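play-kitchen-tabletop
README, last tidied up in November

Hello! I'm Florencia Tapia, and this folder is the toy kitchen part of the Plalldale collection. If you were after the wooden blocks or the tea set, those live in Akley and have their own notes (rather better ones than mine, I'm told).

What you get is 3505 pictures of play food and toy cookware on a white tabletop, all from overhead. I wanted a proper muddle of a kitchen, the sort you find when small children have been called away to lunch, so things get put down any old how and quite often next to something they've no business being next to.

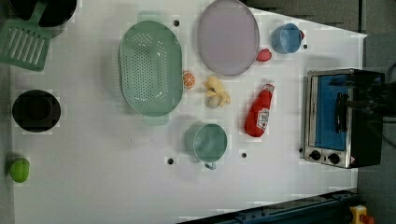
Ketchup down by the measuring cup, strawberry up against the lavender plate.

A few words on names, as I changed my mind about these more than once. The big mint-green thing with the holes is always "colander", never "strainer". The slotted spatula is "spatula_slotted". The little green fruit is "fruit_green" and will stay that way – half of us at Endik said lime, the other half said apple, and I got tired of renaming files. If you feel strongly, change it in your own copy!

The knobbly yellow piece gave us the same trouble. I'd call it ginger, but it has been tagged as bananas by perfectly sensible people, so the labels file lists both and you can choose.
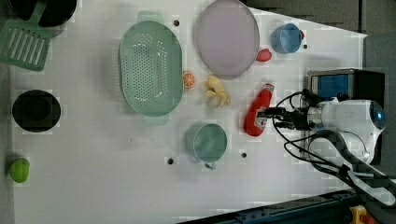 Plate, strawberry and blue cup, with the orange slice further down by the colander.

Folders are split by what's on the plate, so "plate_empty" is by far the biggest and "plate_ketchup" is a good deal smaller. Anything only touching the rim counts as off the plate. I was strict about that for the first 425 pictures and then checked the rest against them, so it ought to hold all the way through, but do shout if you spot one in the wrong place. 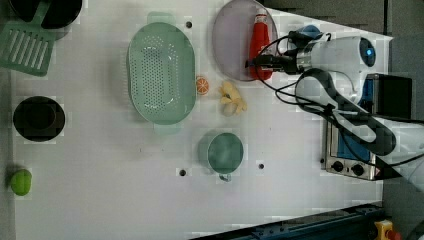 The labels are in one plain text file, one line per picture, with the item names separated by commas. Don't open it in a spreadsheet and save it again, it makes a right mess of the commas. Items half off the edge of the picture still get a label, which matters most for the black pot.

Still to do: a better word than "bowl_or_pan" for the round black one, and the Ledesma labels, which use the old spellings and haven't been merged yet. Version 4 will have those in, I hope. Until then please stick with version 3.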